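Kołodziej Opens Cable Sorting Bench at Rumholm Service Site

Rumholm, 2022-06-22. Kołodziej has opened a bench for sorting, coiling and bagging used data and charging cables at its Rumholm site. The bench takes mixed cable lots from office clearances handled by Indolcombe. Lots arrive untied and are placed directly on a wooden tabletop for separation.

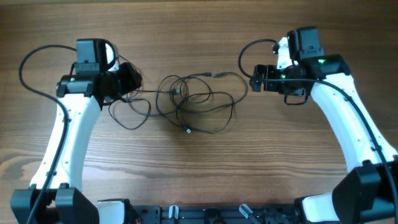
Loose cables on the wooden tabletop, Rumholm.

Each cable is separated from the lot, checked at both ends for bent shells and damaged molding, and coiled by hand. Coils are limited to 3 loops for cables under 60 inches. Longer cables are folded once before coiling. A paper tie is placed near the midpoint and the connectors are left outside the coil. 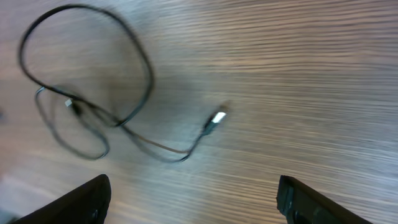

Cables with a USB-A plug at one end are grouped first by the connector at the other end, then by length. Items with exposed wire are set aside for copper recovery. During the trial period the bench received 2387 cables, of which 1582 were returned to stock.

"Most of the handling time goes into separation," said Damian Pawlak, bench supervisor. "Coiling to a fixed size has cut the storage volume, and the bags now fit the existing drawers."

Stock records are kept in Nandum, the company's parts register. Natália Leitão is responsible for intake and labeling.

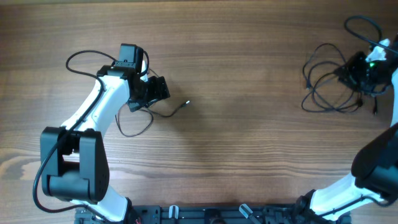 Can cables be sent in without being sorted first?
Mixed lots are accepted, provided that power cords with wall plugs are packed separately.

Intake requests should be addressed to Natália Leitão at the Rumholm site.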